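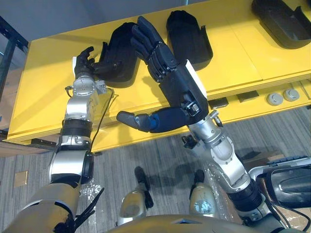 Fingertips nearly meeting over the yellow shelf.

The Second Stair

The tank stair for Fovberg came back to Gilmartin on a flatbed in April, strapped down on its side with the handrail still on it. The driver wanted a signature and Lumturie Softić gave him one, as she was the only person in the yard.

"What's wrong with it?" she asked.

"I only bring them," he said.

They lifted it off with the forklift and set it down by the roller door. A label had been tied to the bottom tread with garden wire. It said REJECTED, and under that, in smaller writing, stringer, left, see letter. The letter was in the office. Lumturie did not go to the office. She got down on one knee and looked along the left stringer until she found it.

The crack ran along the edge of the weld where the fourth tread met the channel. It was as long as her thumb. Somebody at Fovberg had sprayed it with dye and drawn round it in yellow crayon, and had done it neatly, with an arrow at each end.

She knew it was hers before she turned the torch on the stamp. Every welder at Gilmartin had a number, and hers was 11. It was struck into the steel beside the fillet, both ones leaning slightly to the right.

She had been stamping that number for 20 years and nothing had come back with it on.

Aldous ran the shop floor and had the letter in his hand when he came out. He was eating a sausage roll.

"You've found it, then."

"Fourth tread."

"They want a new one. They won't take a repair." He read a bit of the letter to himself. "They want the mill certs again, and the rod batch, and they want to know who."

"It says who on the metal."

"They want it in writing."

She wrote it that dinner time at the end of the canteen table. She put down her name, the stamp, the procedure number and the date from the job card. There was a box for remarks. She left that until last and then put a line through it.

In the afternoon she cut the stair up. Aldous said one of the lads could do it, but she said she would sooner. She took the handrail off first and stood it in the rack, there being nothing wrong with it. Then she cut out the fourth tread with a good hand's width of channel on either side and carried the piece to her bench. The rest went in the skip in lengths.

She sawed through the weld in three places and polished the faces on the belt, going down through the grits, and brushed on the etch. She waited for the weld to show up against the plate. In the first two cuts it was as it should be, a clean grey wedge going right into the root. In the third there was a dark line at the bottom where the metal had not run in. It was very short. From outside nobody could have told.

She tried to remember the day. The job card said it was the second week in February. It had been cold enough that the gas bottles had frost on them in the morning, and they had kept the roller door down and worked with the lights on. She remembered preheating the channel. She thought she remembered it. She had done that stringer and the one opposite it on the same shift, and on one of them her sister had rung about their father, and she had put the torch down and gone out into the yard to talk, and had come back in and picked up where she had left off.

She could not have said which tread that was.

Her father had been a plater at Vuver when it still built barges. He was 65 when they shut the slip, and he had gone down on the last morning to collect his boots and had come home with another man's. He wore them for years. When she passed her first test he asked to see the plate, and he held it up to the kitchen window, turned it over and gave it back to her. "Underneath is all right," he said. He had been in the hospital at Stuvetport since the new year. She went on her way home and again at weekends.

That evening she took the third cut with her, wrapped in a rag in her coat pocket. He was awake. The man in the next bed had the television on with the sound down.

"What have you got there?" her father said.

She unwrapped it and put it in his palm. He needed his glasses, and she found them for him. He tipped the steel towards the lamp, then away from it, then towards it again.

"Cold start," he said.

"Yes."

"Who did it?"

"Me."

He kept looking. After a while he rubbed the polished face with his thumb, which would make it rust, and she let him.

"You stopped and went back to it," he said.

"The phone rang."

"You should have ground the end out."

"I know."

"Did anybody get hurt?"

"No. They found it on the inspection. Nobody had been up it."

He nodded and handed the piece back. Then he asked if she had remembered his razor, and she had, and she shaved him with the basin balanced on the blanket while the man in the next bed changed channels.

The channel for the new stair was delivered 2 days later. Lumturie checked the numbers on it against the cert and chalked them on the web. She set the stringers up on the trestles, squared them, clamped them and tacked the treads from the bottom. Aldous came over while she was warming the fourth joint and stood outside the screen.

"Phone for you in the office," he said. "It's your sister. She says it isn't urgent."

"Tell her I'll ring back."

"She said that would be fine."

She held the crayon to the steel and watched for it to melt. When it did she pulled her mask down and struck up at the corner. She ran the whole length of the tread, chipped it, brushed it and looked at it. She took the hammer and the stamp out of the tin and put her number beside it.

Then she went to the office and rang her sister, who wanted to know what size slippers he took.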